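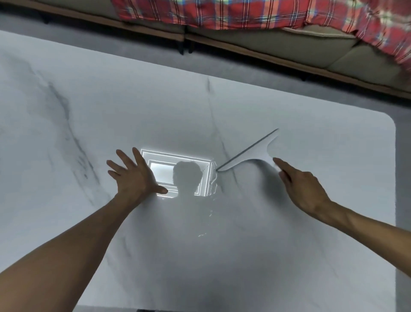

Kira small squeegee: six months in

I bought this for the shower door and it has barely been in the bathroom. It lives in the living room now, in the drawer under the TV, and I love it more than any cleaning thing I own!

We have a white marble-look coffee table, the Flikmont one with the rounded corners, and it's the spot where everything gets spilled. Cloths always left me with smears. You'd wipe it, think it was fine, then the ceiling light would come on in the evening and there they were, big cloudy swirls from one end to the other. The squeegee pulls the water along in one go and I catch it at the edge with a folded dish towel. Two passes, usually, and then the gray veining looks crisp again.

What I like most is the blade. It's straight, gray rubber, and mine still has a clean edge after 6 months of nearly daily use. The handle is white and curved and flares out toward the end, so it sits nicely in the palm (I have small hands, my husband's are huge, we both get along with it). It weighs next to nothing.

A few tips if you get one. Use less water than you think — a light spray is plenty. Tilt the blade a little and keep the pressure even. Go toward the nearest edge, never toward the sofa, ask me about my plaid blanket. And wipe the rubber between passes or you'll drag a thin line of drops behind you.

Complaints? There's no hole for hanging it up, and on the rounded corners a straight blade can only do so much, so I finish those with the towel. Dried-on jam needs soaking first. Sticky juice too.

I had a Coltell before this, with a stiffer blade, and it skipped and chattered on the tabletop. Fine on windows, though, and my neighbor Sibel Yazıcı has it now and is perfectly happy.

I paid 12 dollars and I've since ordered a second one for the shower.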